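Fio sobre robôs e louça suja, porque ontem me perguntaram pela milésima vez se já dá pra comprar uma máquina que faça o serviço de casa. Vou por partes que o assunto me deixa tagarela.

1/ Resposta curta: não dá. Resposta comprida: depende do que você chama de serviço de casa. Lavar roupa a máquina já faz desde a minha avó. O que sobrou pra gente é o chato do meio: pegar a roupa, achar o par da meia, virar a manga do avesso, dobrar, guardar na gaveta que emperra.

2/ Esse meio é justamente onde os robôs apanham. Passei a quarta-feira inteira vendo demonstração da Odeck, com o braço deles dobrando toalha de rosto. Dobra bonito! Só que a toalha precisa chegar esticada na mesa. Quem estica? Pois é, uma moça muito simpática que trabalha lá.

3/ Perguntei pra ela quantas toalhas tinham passado pela mesa até aquela hora. 745. E quantas vezes ela precisou meter a mão pra salvar? 300. Adorei que ela respondeu sem pestanejar, tem empresa que muda de assunto nessa hora.

4/ Antes que alguém diga que estou sendo ranzinza: eu achei incrível. Cinco anos atrás eu saía dessas visitas com vídeo de robô derrubando copo. Agora ele derruba, percebe que derrubou e vai atrás do copo (devagarzinho, dá uma aflição, mas vai).

5/ A parte que pouca gente de fora conhece é como essas máquinas aprendem. Muita coisa hoje vem de gente segurando uma garra na mão, dessas com câmera, e fazendo a tarefa no lugar do robô. Pega, gira, solta, volta. Depois o modelo treina em cima daqueles movimentos.

6/ Eu já segurei uma dessas. Cansa! Você perde os dedos, basicamente. Fica com uma pinça no lugar da mão e descobre que abrir um pote de azeitona é um projeto de engenharia. Meu ombro reclamou até sexta.

7/ E aí entra a conta. A Benedetta Fabbri, que me corrige sempre que eu me empolgo, insiste que repetir mil vezes a mesma tarefa na mesma bancada vale menos do que poucas repetições em muitas cozinhas diferentes. O pessoal da Jirkamora foi por esse caminho: o último conjunto deles tem 2913 gravações e quase nenhuma cozinha se repete.

8/ Funcionou? Mais ou menos. Vi o robô deles guardar talheres numa cozinha que ele não conhecia e foi muito bem com garfo e colher. Com a faca de pão ele travou. Ficou ali pensando na vida com a faca erguida, e todo mundo deu um passinho pra trás, kkkk.

9/ Em loja e oficina a história é outra, e acho que a coisa engrena primeiro por lá. A Farooqui tem uma máquina que separa parafuso por tamanho e repõe as caixinhas da prateleira. Prateleira sempre na mesma altura, caixinha sempre igual, luz sempre acesa. Robô adora uma rotina dessas. Casa com criança e cachorro é o contrário disso tudo.

10/ Tem também o preço, claro. Perguntei na Nenier quanto sairia um braço com garra pra cozinha e ouvi um "estamos estudando" tão comprido que deu tempo de terminar o café. Enquanto estiverem estudando, eu continuo com a esponja.

11/ Meu palpite, pra me cobrarem depois: em 3 anos alguém vende um robô que tira a louça da máquina e põe no armário, com supervisão, em cozinha arrumada. Esfregar panela queimada de arroz fica pra bem mais tarde. Banheiro nem comento.

12/ E se você trabalha com isso e acha que estou errado, me chama! Gosto muito mais de visitar bancada do que de assistir vídeo de lançamento, aquele todo cortadinho e acelerado. Bancada tem cabo, tem gente debruçada, tem garra na mão. Fecho o fio com uma delas:
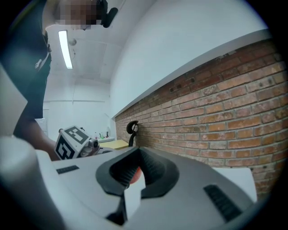 Sadia Bugti: Concordo com quase tudo, menos com o prazo da louça. Copo de vidro fino molhado ainda escorrega demais, e ninguém vai perdoar um robô que quebra um por semana. Eu apostaria primeiro em recolher brinquedo do chão, que se cair não acontece nada.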